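How does a robot learn to pick things up?
By Nidia Flores

You learned to pick up a cup when you were very small. You watched other people and you tried it yourself, many times. A robot can learn from examples too, but someone has to collect them first.

One example is a recording of one try. It holds the pictures from the robot's cameras and a list of how the arm and fingers moved. At Lidberg, a team led by Mieke Koster makes these recordings inside a computer. This is called a simulation – a pretend world where things can fall and bump, a bit like a video game.
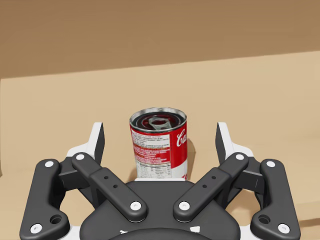 A person moves the pretend robot using hand controls. They bring the fingers to each side of an object, close them, and lift. The computer saves every small movement. Then the objects are put in new places and the person starts again.

Why do it so many times? Think about a soup can. It might stand on a table or on a shelf. It might be near the front or a long way back. If the robot only ever sees the can in one spot, it may reach for that spot even when the can is somewhere else. 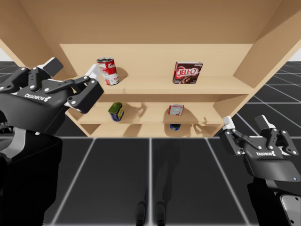 The team made 400 recordings for the shelf task. Alasdair Kinnear watched them all and kept 349. The others had mistakes in them, such as a box being knocked over or a recording that stopped too soon.

Next, the recordings go into a learning program. The program looks at a picture and guesses how the arm should move. It checks its guess against what the person did, changes itself a little and guesses again. It does this over and over until its guesses get closer.

Then comes the test. The robot has to do the job with no person at the controls. If it keeps getting one part wrong – reaching too high, for instance – the team goes back and records more examples of that part.

Words to know
Gripper: the part of a robot that holds things.
Simulation: a pretend world made by a computer.
Data: information that has been collected and saved.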